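Baskets vs tubs for the shared table – help me settle this

flurthorpe_lejla
Posts: 392
ok so we share a lunch table at work that also ends up as the stationery dump. Tape next to the fruit, pens in the fruit, you name it. Want to sort it into two lots, fruit one side and office stuff the other. Wicker baskets or plastic tubs?? Need to order before Sunday. Budget $79 all up incl labels
– Lejla Nikolovski

gumboot_79
Tubs. Wicker holds crumbs. End of.

Farah Lau
Posts: 3,826
Disagree with gumboot. Wicker's fine if you tip it out over the bin every week or so. Ours have been going since January and they look heaps nicer then tubs. Fruit likes the air too, apples sweat in plastic.

gumboot_79
Apples sweat because people leave them there a fortnight. Not the tub's fault

Gashi
do you even need a container for the office stuff? We just use a drawer

flurthorpe_lejla
no drawers. one table, one wall, thats it

Farah Lau
Get two the same, rectangular, low sides. Round ones waste the corners. And don't get lids, people pile things on the lid and you're back where you started.

Gashi
Same baskets = people mix them up. I'd go two different colours

Farah Lau
That's what labels are for mate. Big ones. Sheet of A4 in front of each, thick marker, done.

gumboot_79
Paper on a lunch table. Lasts till the first cuppa.

flurthorpe_lejla
was looking at the Ruvora ones, or Stamelent do a label holder that clips on?? bit dear for what it is

Farah Lau
Skip the clip. Ours just kept falling off, went back to paper. If one gets coffee on it write another, takes ten seconds. This is how I'd lay it out, fruit left, office right, keep the middle for stuff waiting to be put away.

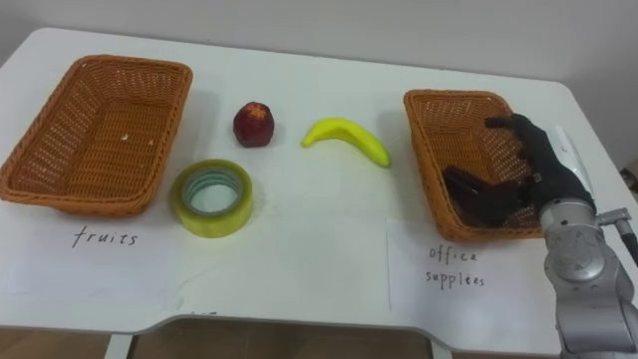 Only rule we have is the middle gets cleared before lunch. Whoever's there does it, no roster, rosters start fights. Tape is the worst offender, everyone borrows it and dumps it wherever. And write "office supplies" in full, ours said "office" for a while and we got keys, mail, a single glove.

Gashi
ok the glove got me. still reckon two colours

gumboot_79
I'll give you the paper. Not the wicker. Shake them out or you'll get ants, we had 300 of the buggers in one bowl last summer and yes I'm exagerating but not by much

flurthorpe_lejla
right, going wicker, two the same, paper labels. Will line the fruit one with a tea towel for gumboot's sake

gumboot_79
Tea towel's decent. Wash it though

Gashi
what size did you go with? might do the same on our bench

flurthorpe_lejla
havent ordered yet – will measure tomorrow and post it here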